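Filed under: Movies / Fan How-To

How to Host a Film Star Marathon at Home

Pick one actor and go in release order – watching a career grow is half the fun! I did Raili Kettunen's comedies last March and we managed seven films in two days.

1. Start with the debut, even if it's rough.
2. Keep each evening under four hours, with a real dinner break.
3. Let guests vote on the last movie (ours was Leso, and wow, that final dance!).
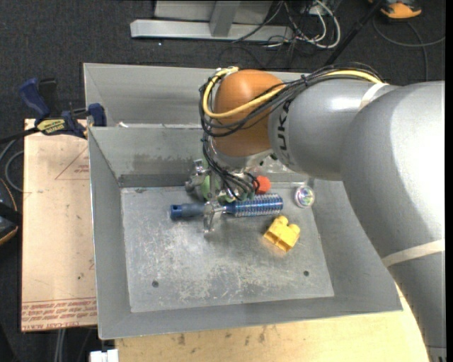

KUKA arm over a metal bin with a blue-handled tool.

Save the songs for the end and turn them up loud.

Related:
Urkach: where to begin with the series
Best dance numbers under 7 minutes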